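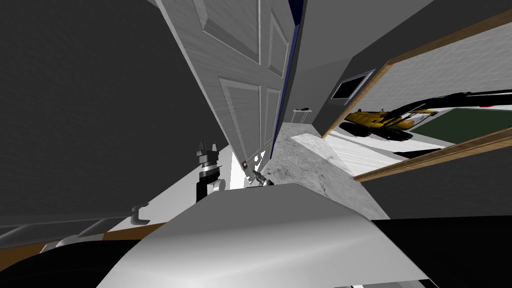
Re: [Flideo-cats] switching a picky cat from dry to wet

Hi all,

Jumping in on this one because I went through the whole thing last September with my older girl and I still have opinions!

A list member wrote:
> My cat is 11 and has eaten nothing but kibble her whole life. The vet at
> Jonalham wants her on canned food for her kidneys. I've tried 2 brands
> and she licks the gravy, looks at me like I've insulted her, and walks
> off. I caved last night and gave her the dry. How long do I hold out?
> Can I just let her get hungry enough?

Please don't wait her out! Cats aren't like dogs that way, and a cat that stops eating for even a day or two can get sick in a hurry (it's a liver thing, my vet drew me a diagram and I lost it). If she skips food for a full day, call the clinic. Giving her the dry last night was the right thing to do, so don't beat yourself up.

What worked for us was going really, really slow. I put one teaspoon of wet next to the kibble, in a separate dish, and left it alone. Didn't hover. Most mornings it went in the trash and I grumbled about the money. Then one day there were tongue marks in it, and from there I started mixing a tiny bit into the dry. I kept a little notebook and it took us 87 days to get off kibble completely – so if you're two weeks in and feeling like a failure, you're nowhere near late.

A few other things that helped:

Warm it up. A spoonful of hot water stirred in is plenty, and it wakes up the smell.

Use a flat saucer. Mine hated getting her whiskers in a bowl.

Crush some of her old kibble over the top like croutons. I felt ridiculous, she was thrilled.

Stick with pate or chunks for a while before you swap. I kept changing textures on her the first couple of weeks and I think it just made her suspicious of everything.

On calories, mine was getting 200 a day, but that was her number from her vet, so ask for your own before you start cutting back the dry. And do ask if she needs a kidney formula or if plain canned is okay, because those are pretty different shopping trips.

Somebody asked last month where to buy single cans. Abeysekara Pet Supply will sell you one at a time if you ask at the counter, and Erkance has a mixed tray, though mine wouldn't touch the fish ones. I have a stack of those left if anybody local wants them – write me off list.

Let us know how she does, and give her a chin scratch from me!

Flideo-cats list member and can opener to two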